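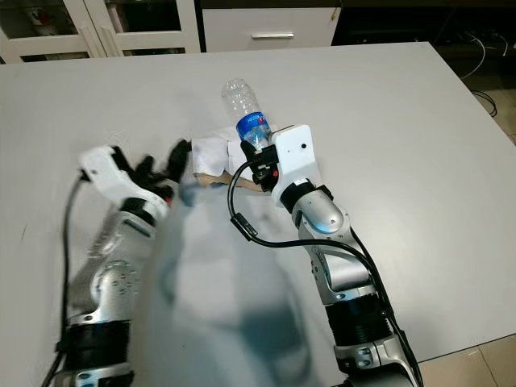 Room clearance at the Vekasholm site follows a fixed order: tables, seating, floor, bin. The tables come first as most of the small waste starts there. In the Toledo room the usual item is a drinks bottle of the sort held upright over the white tabletop, in clear ridged plastic with a blue label wrapped round it. Bottles are lifted upright by the body and not by the neck, as the thin grades fold when they are held near the cap. The off-white surface marks easily, and rings under bottles are wiped before they dry.

Page last revised October 16, 2020.

Furniture and floor

White tables with black metal legs, one of them a folding table. The legs splay outwards, so a chair pushed in from the corner will catch the foot before it clears the top. Seating is mixed: a grey upholstered chair on a chrome cantilever frame, with a patterned cloth or cushion over the backrest, and a round brown ottoman at the back. Soft items are left on the chairs during clearance and shaken out separately. The beige tiles are glossy and show every crumb under ceiling light. Cables on the floor stay where they are and are swept around, never under.
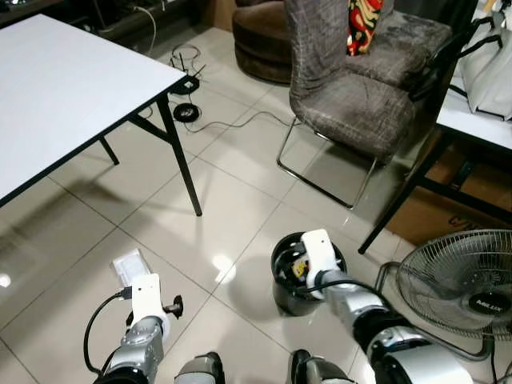
One reader of the April version wrote that cantilever chairs should be lifted clear of the floor every time, as the tube traps grit and draws it across the glaze in a curve. The same reader had counted 193 such marks in a hall of similar size and had given up on polishing them out. The sheet now says lift, do not slide. Felt pads were tried at Siltero on the same type of frame and came off within 2 weeks.

Bottles

Chilled bottles bead on the outside within minutes in a warm room. A wet bottle needs a firm grip on both sides, low down, where the moulded ridges give some purchase. Textured material against the plastic holds better than a smooth glove – worth remembering when gloves are ordered. Full or part-full bottles are set aside until the end of the round, then emptied at the sink, and the cap goes back on afterwards. Water left in a bottle adds weight to the bag and ends up in the paper. 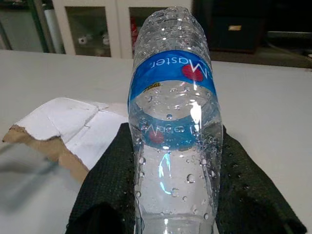
Labels are left on. Removing them at the table takes longer than the rest of the job, and the adhesive strip tends to transfer to whatever is nearest. Siltero handles some 3,000 bottles a year across its rooms and the sorting is done downstream, labels and caps included.

Bin

A single round black bin is brought to the middle of the floor for the last stage, with its opening facing straight up and no lid. Placing it centrally shortens the walk from each table and keeps it off the wall, where it would sit among the leads. Bottles are lowered in, not dropped. A dropped bottle bounces off crumpled paper more often than might be expected, and the rim is only a little wider than the hand. Flat pieces of card on the tiles are picked up last, by the edge, as they cling to a polished surface and will not sweep.

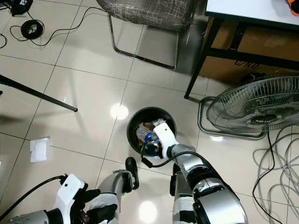
Bottle with blue cap at the bin; white paper and brown cardboard already inside.

Bottles come back out before the bag is tied and go in the separate sack by the door. Bin wiped, returned to its corner, tables checked once more for rings.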